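ok so a long one, sorry. thread on the pencil case task bc people keep asking how the data side is going

short answer: slow. long answer below

we're at 2,130 episodes for this one task. target was 2,638 by end of September. missed it, obviously

anyway. the pencil case 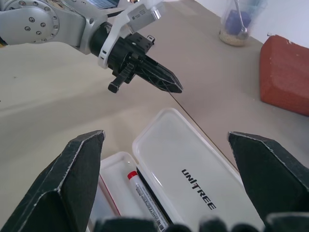
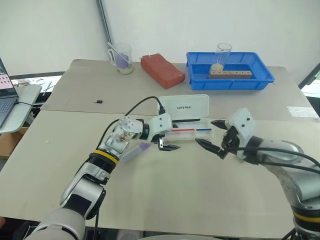 two arms, one case, lid open, pens. sounds like nothing. it's the hardest thing on our list right now and I would've bet money on cable routing being worse

problem 1 is the lid. thin hinge, shallow tray. if one gripper pushes down even a little too hard while the other is placing, the whole case scoots. operators learn to brace it without thinking. the policy does not learn to brace it unless you give it a LOT of bracing

problem 2, white case on a pale table. fine for us. depth looks like soup

problem 3 is me. wrote the first version of the instructions and said "put the pen in the case". didn't say which way round. didn't say lid open or closed at the end. so we have a couple weeks of demos that all end in diffrent places and every one is technically correct

threw out 209 of those. hurt a lot

new rule: every episode ends the same way. arms back to start, hands off, count to two, stop recording. the two seconds matter more than you'd think, the model was cutting off early and just sort of hovering over the tray forever

Gönül Yüksel on our team pushed for keeping the fumbles in. drop, regrasp, carry on. I was against it. I was wrong. the runs trained with recoveries are way less brittle, the clean-only ones just freeze when a pen rolls

we still toss anything where the operator gave up halfway tho

other thing, move your clutter. we left the background stuff in the same spot for days and the policy got attached to it. shifted everything a few inches and success fell off a cliff. now it gets shuffled every batch, boring but it works

labeling is in Trurnov, still clunky, still better than the spreadsheet. don't ask about the spreadsheet

next up: closing the lid. two-handed, needs a real press. expect complaining

if you're doing bimanual stuff with small hinged things pls reply, want to compare notes on teh bracing thing esp

October 25, 2021

More from this account
Skevmont gripper pads, first month
Why our timestamps drifted (a sad thread)
Fairweather meetup notes
Praker vs. writing your own teleop stack
Operator breaks: how long is long enough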